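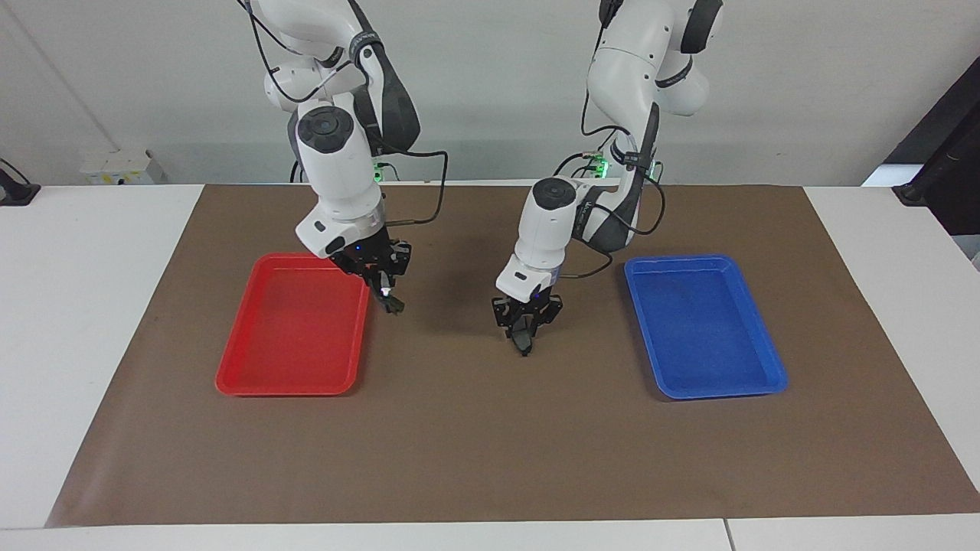 Red and blue trays on the left and right of the brown paper sheet, resting on it.

4. Setting up a house competition in Toron

Use this section when pupils compete for their houses in a quiz, spelling bee or recitation event. You need coordinator rights. Class teachers can enter scores but cannot create an event.

4.1 Create the event

1. Open Events and select New > House competition.
2. Type the event name as it should appear on the notice board screen and in the parent newsletter.
3. Choose the grades taking part. Pupils from other grades will not show up in the team list.
4. Set the number of rounds. The default is four and the limit is 12.
5. Select Save draft.

Note: The event name cannot be longer than 60 characters, including spaces.

4.2 Add teams

1. Open the draft and select the Teams tab.
2. Select Import houses. Toron copies house names and colors from your school profile.
3. Pick the pupils for each team, then tick one name as captain.
4. Add up to two reserves per team. Reserves do not earn points unless they are moved onto the team before the round starts.

Caution: Importing houses a second time clears every team already picked. To change a single house name, edit it under School profile.

4.3 Set up rounds and scoring

1. On the Rounds tab, choose General, Visual or Rapid fire for each round.
2. Enter the points for a correct answer. For a passed question, enter the bonus points separately.
3. For Rapid fire, set the timer. It starts at 40 seconds.
4. For Visual, upload the slides in the order they will be shown.

Note: An event can hold 200 questions. Unused questions stay in the bank for next time.

4.4 Publish

1. Select Check. Missing captains and empty rounds are listed in red.
2. Fix each item and select Check again.
3. Select Publish. Scorekeepers can now sign in from the event page.

A tied result is left open until the coordinator adds a tie-break round or selects Share place. See section 5 for printing certificates.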